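3.2 What we bought, and what we'd buy again

I'll own up to the budget first, as it was me who drew it up. Benedek Kovács and I had put almost everything into the Drirkham base (lovely machine, big wheels, four motors) and left next to nothing for spare tyres or a second battery. By October we were borrowing cells from Lajos Balogh's bench at Stovudmont and promising to bring them back charged!

Our test route runs along ordinary streets, so the running costs follow the ground more than the mileage. Worn concrete and loose grit are hard on small wheels, and a long crack in the road can catch a narrow castor.

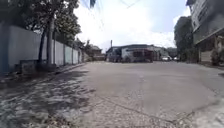 Figure 4. Part of the street route in daylight.

So the second order looked quite different. We set aside 300 euros for tyres, another 300 for a spare battery, and 171 for a better sun hood, as hard tree shadow kept fooling the cheap one's view of the kerb. Grinero quoted us for a full sensor mast too, but Lajos talked me out of it until we'd logged a whole season (he was right, annoyingly). If you're planning a similar fleet, I'd price the spares before you price the robot, and ask the supplier how long a replacement wheel takes to arrive. Ours took weeks.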